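Kitchen > Tips > Sinks and Counters > Robot helpers

We use cookies to remember your settings and see which tips get read. By carrying on you agree to this.

Keeping a robot arm from wrecking your sink (and your supper)

I've been practicing kitchen chores with a robot arm in a simulator, and I want to talk about the sink, because that's where it all went wrong for me. My setup is a Medura arm run through the Cleltell planner, and I'd gotten pretty smug about it. It put away bowls. It moved bread! So I figured clearing out a sink would be a breeze, and I let it do 200 runs overnight while I slept.

In the morning the log said 191 clean and the rest stopped on a fault, which sounded fine until I watched the bad ones. In every one of them the arm had gone down for the spoon, bumped the rim on the way, and kept pushing. It didn't know it was touching anything. In a real kitchen that's a chipped counter, or worse, somebody's hand between the wrist and the edge.

I called my friend Quang Phan, who has done this a lot longer than I have, and he laughed for a good while and then asked what my force limit was. I didn't have one. I'd turned it off back in April to get past some nuisance stops and never put it back. So that's my first tip: if you switch a safety limit off, write it on a sticky note and put it where you'll see it.

The rest of what I do now, more or less in the order I learned it:

Give the faucet a fat no-go zone. I used to trace the spout closely and the arm would skim right by it. Now I box in the whole thing, lever included, with a couple of inches to spare. A knocked lever in real life means running water and a wet wrist joint.

Go straight down and come straight up. Deep basins are murder on slanted approaches. I make the hand stop above the sink, line up, drop, grab, and rise clear of the rim before it goes sideways. It's slower - around 14 seconds more per pick on mine - and I don't care.

Watch out for long things leaning on other things. A wooden spoon propped on a plate looks like an easy grab, but pull it the wrong way and the plate comes too. I have mine lift the spoon first and deal with the food after.

Tell it about the step. If your sink has a raised shelf inside, check that the planner knows. Mine thought the floor was all one level, and that accounted for 2 of the crashes all by itself.

Keep food on the counter out of the swing path. I lost a perfectly nice pretend dinner to an elbow.

And please, if you're going to try any of this on a real arm, keep the stop button in your own hand for the first evening. Not on the table, not across the room. Run it at the slowest speed it has, with no kids or pets in the kitchen, and stop it the first time it sounds like it's straining.

I've turned the force limit back on and started another batch, corn and all. I'll post the settings once I've watched the whole thing through, awake this time.

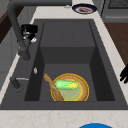 The sink job in the simulator: corn, spoon and plate down in the deep end, gripper at the right-hand rim.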